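Call for participants: household and shop-floor task review, two-arm manipulation

Nesine is looking for 18 people to take part in a paid review of how well machines handle ordinary chores. The work covers putting things away, opening and closing containers, sorting small parts and clearing a work surface. Applicants should do at least one of these regularly, at home or on the job. No programming experience is needed.

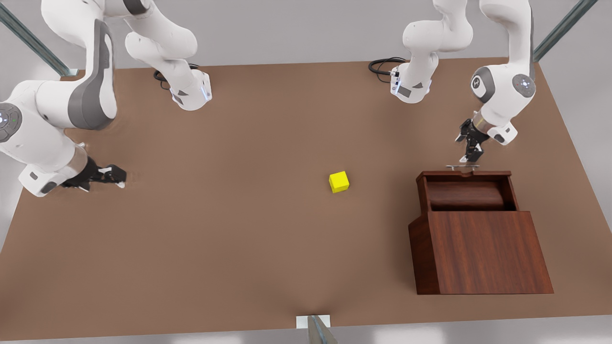

RASTITZ, Fri 1 October

The review concerns a narrow question: whether a two-arm system can finish a chore that a person would hand to a new coworker without instructions. Most published results report success on single motions such as a grasp or a lift. A chore is a chain of these, and it usually fails at the joins. An item is picked up correctly and then carried to a container that is still closed, or the container is open and the item is held at an angle that will not clear the rim.

The current set consists of 2,526 simulated trials, recorded in June by the Teoh group at our Rastitz site. Each trial involves two arms working over one table with a small number of objects. The simplest trials use a cube and a wooden box. Simulation was chosen for the first stage so that starting positions could be varied without resetting a physical bench. A second stage on hardware is planned at Cenon, and the scores from this call will decide which tasks go forward.

What participants do

Each participant reviews recorded trials over four weeks, 12 hours per week, on a schedule agreed in advance. For every trial the participant will:

- mark the point at which the task first departs from what a competent person would do;
- state whether the error could be recovered without outside help;
- judge whether the result would be acceptable in a home, on a shop floor, in both or in neither;
- add a short written note when the answer is not covered by the form.

Standards differ between the two settings. A cup left slightly off its shelf mark is acceptable in most kitchens. The same offset in a parts tray can stop the next operation. We need reviewers who know one of these settings well, and we will keep the two groups separate when the scores are compared. 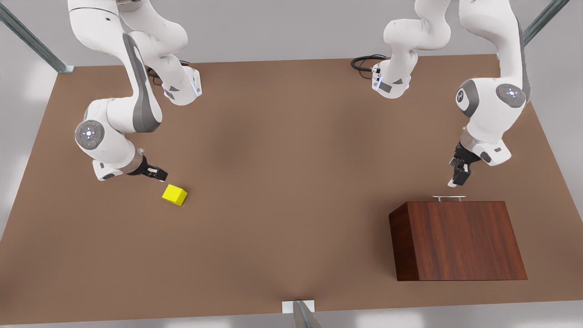

Timing is scored apart from outcome. A trial in which one arm waits for the other is not marked down unless the wait would hold up a person working at the same table. Hesitation before contact is also recorded separately, as it often points to uncertainty about the position of an object. Reviewers should not try to guess the cause. The form asks only for what was observed and when.

Requirements

- Age 18 or older.
- Two years of regular experience in housekeeping, care work, packing, assembly, stocking or a similar job. Unpaid household work counts.
- Good written English.
- Normal or corrected vision, and the ability to work at a screen for two hours with breaks.
- Attendance at one training day in Rastitz. The remaining work can be done from home on a computer we supply.

People who have worked on the design or sale of robotic arms in the past two years are not eligible. Experience as an operator is fine and should be mentioned in the application.

Pay and conditions

Participants are paid by the hour, including the training day and travel time to Rastitz. Payment does not depend on the scores given. Reviews are stored under a participant code, and names are held separately. Anyone may withdraw at any point and will be paid for the hours completed.

How to apply

Send one page describing the chores or shop-floor tasks you do, how often, and which part of them you would least trust to a machine. Do not include a photograph or a full resume. State which days you are available and whether you wish to be placed in the household or the shop-floor group. Applications go to the Nesine office in Rastitz, by mail or through the contact form, marked "Task review."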